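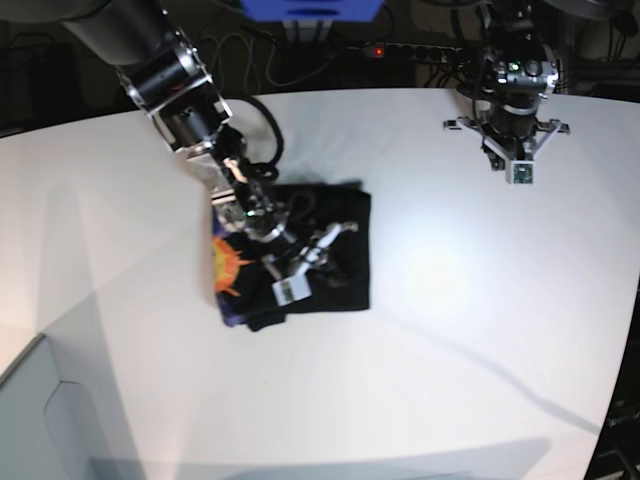

Right gripper on the black garment, left arm standing by.

Skerico Remote Operation Group
Minutes of the monthly meeting, October 2024

Chair: Tipene Mudgway
Present: the four operators, the data desk, and Fandby's representative by phone. The phone was put on mute by someone at our end during item 3 and restored during item 5.
Apologies: Sheehan, who are moving offices and said they would read these.

1. Minutes of the last meeting
Approved with one correction. "The sleeve incident" is to read "the sleeve incidents."

2. Matters arising
The chair height question has been open since July. Two new chairs have been ordered. Operators asked whether they will go lower than the present ones, and the chair said they will go both ways, as chairs do. Carried forward until somebody has sat in one.

3. Folding by remote control
The target is 3,000 usable demonstrations of T-shirt folding. The data desk reported good progress and then read out the reasons for rejections, which took longer.

The most common is hesitation. An operator stops to think, both arms stop with him, and the recording ends up teaching the robot to stop and think as well, without any of the thinking. Agreed that operators should decide on the next move before starting the episode. If they lose the thread halfway through, they should end it, mark it as abandoned, and begin again from a fresh shirt position.

The second is pressing too hard. There is no feeling in the hand controls, so operators lean on the cloth until it looks held. One operator said this was how he had been taught. The chair said this was how he had taught him, and that he had since changed his mind. New guidance: bring the fingertips down to the cloth, close, then lift a little and look before pulling.

Discussion followed on what the idle arm should do. Three views were put forward:
— park it high and leave it there until needed;
— keep it open and near the back of the table, ready to come in;
— move it along with the working arm, because it "looks more natural."
The third view had one supporter. It was pointed out that the robot does not mind how it looks. The second was adopted for all shirt work, with the fingers open, and the first stays allowed for towels.

Dark shirts were raised again. Black cloth on the white table is easy to find but its folds are hard to read on the operator's screen, and a shirt with a print is easier to keep track of than a plain one. The data desk asked that we not use this as an argument for dropping plain shirts, as people own them. Noted, with some regret.

4. Guiding by hand
Trials continue on the smaller arm, where the operator takes hold of the wrist and walks it through the motion. Everyone agrees it feels better. Everyone's elbow is also in the recording. The data desk would like the elbows out. Fetex has offered a longer handle, and the chair will ask what it costs before anyone becomes attached to it.

5. Quality check
Of the last batch reviewed, 96 episodes were sent back for a second look. Most were fine. The reviewer had been marking a shirt as unfolded if he did not care for the fold. A finished fold is now defined as a rough rectangle with no sleeve showing, lying flat on the table. The meeting declined to define "rough." Fandby's representative, now audible, asked what had been decided under item 3 and was referred to these minutes.

6. Any other business
Glare on the tabletop. Operators see a bright spot on the white surface and one of them has been steering around it. To try moving the lamp first and discussing it afterward.

Breaks. Operators are to take 10 minutes off the controls after each session. Reading the rejection list does not count as a break.

Actions
Chair: chairs; handle price from Fetex.
Data desk: circulate the new guidance on pressing and on the idle arm.
Operators: lamp.
Fandby: send over the towel list again, this time with the attachment.

Next meeting as usual, same room, phone to be checked beforehand.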